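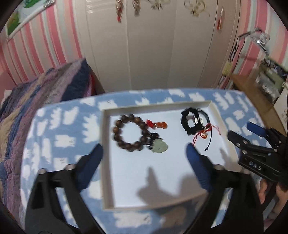

Bead bracelets and pendants in a shallow white tray, among them a ring of dark brown wooden beads with a pale green jade pendant and a small gourd charm with a red tassel knot.

A bead bracelet is a band of beads worn round the wrist, threaded on cord, elastic or wire. Many are worn with a pendant or charm, either fixed to the band or hung from it on a separate length of cord. Bead bracelets are worn as ornament, as an aid to prayer or counting, and as keepsakes. The kinds treated in this article are those of wood and knotted cord, together with the pendants commonly kept beside them.

Wooden beads

Wooden bracelets are usually made of round beads of one size. The beads are turned on a small lathe, drilled through the middle and smoothed. Sandalwood, rosewood and ebony are well-known materials, though many cheaper bracelets use stained softwood or fruit wood. Dark brown is the most common colour. Wood darkens with handling as it takes up oil from the skin, and a bracelet worn every day often becomes glossier than one kept in a box.

Large beads make a stiff ring that holds its shape when laid down. Smaller ones give a looser band, which may be long enough to go round the wrist several times. Bracelets used for prayer in Buddhist practice are often shortened forms of a string of 108 beads, and the number on the wrist may be a fraction of that figure.

Cord and knotted bracelets

Cord bracelets are plaited, woven or knotted, with or without beads worked into them. Black and red are the usual colours. Red string is widely worn in China and in Chinese communities elsewhere as a sign of good fortune, and is given to children and at the New Year. Most cord bracelets close with a sliding knot, so that the loop can be drawn in after it has passed over the hand. The loose ends are left long or finished with a bead or a small metal charm.

Pendants and charms

Jade is among the most valued of pendant stones. The name covers two minerals, nephrite and jadeite, both found in shades from near white to deep green. Pale green pieces are commonly carved into rounded forms with few sharp edges, as these are less likely to chip. A pendant may be hung from a bracelet by a short cord, but it then knocks against hard surfaces, and many wearers move it to a necklace or a bag.

The gourd is a traditional charm shape. The bottle gourd, called hulu in Chinese, stands for health and long life, partly through its old use as a container for medicine. Charms in this form are made in wood, stone, glass, metal and resin, and are often finished with a knot and tassel. Gold-coloured and silver-coloured charms may be solid, plated or simply painted, and colour alone is a poor guide to the metal.

Storage

Small jewellery is often laid out in a shallow tray or an upturned box lid. Raised sides stop loose beads from rolling away, and a white base makes thin cords easier to see. Long strings tangle readily when several pieces share one tray. Dividers, cloth pouches or a row of hooks keep them apart. Knots in fine cord are best loosened with a blunt needle on a flat surface.

Wooden beads should be kept dry and out of strong sun, which can fade or split them. They are wiped with a soft cloth. Soap, perfume and hand cream dull the surface. Jade may be washed in lukewarm water, but the cord should be dried fully before it is put away, and should be replaced when it frays.

Collecting

The collector Darmawan Nasution sorted his bracelets by cord as well as by bead, on the grounds that stringing changed more often than the beads did. His handlist, last revised on Nov 11, 2018, has 1,047 entries and records each restringing under the original piece. The Liem collection, which he also catalogued, is arranged by material, with pendants listed separately from bands.

See also

Prayer beads
Chinese knotting
Jade carving
Bottle gourd
Charm bracelet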